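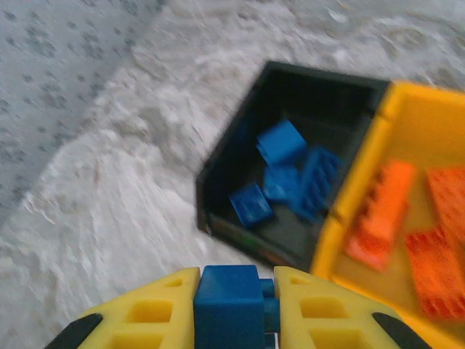

A blue plastic block held between two yellow gripper fingers, with a black bin behind.

Trandovine pier reopens to anglers

The fishing pier at Trandovine opens again Thursday at 6 a.m. after two months of deck repairs. Both sides are open, rail to rail. Bait shop too, short hours for now.

Fees stay the same. State license still required, and wardens have been checking at the Nomcombe ramp so bring it with you.

Santosh Shakya of the Stotambridge Rod Club says croaker and sand trout have been steady off the rocks, mostly on dead shrimp fished right on the bottom. Speckled trout are slower — a few at first light, not much once the wind gets up. "Go early or go after supper," he said. No word on flounder yet.

The night lights are still out on the far end. Bring a headlamp. The cleaning table is back but teh hose isn't hooked up, so carry a bucket.

Parking is in the Galindo Street lot only, the shell lot is full of lumber. Two rods per person, no cast nets off the deck. The club's kids derby is still set for June, sign up sheet at the bait shop counter.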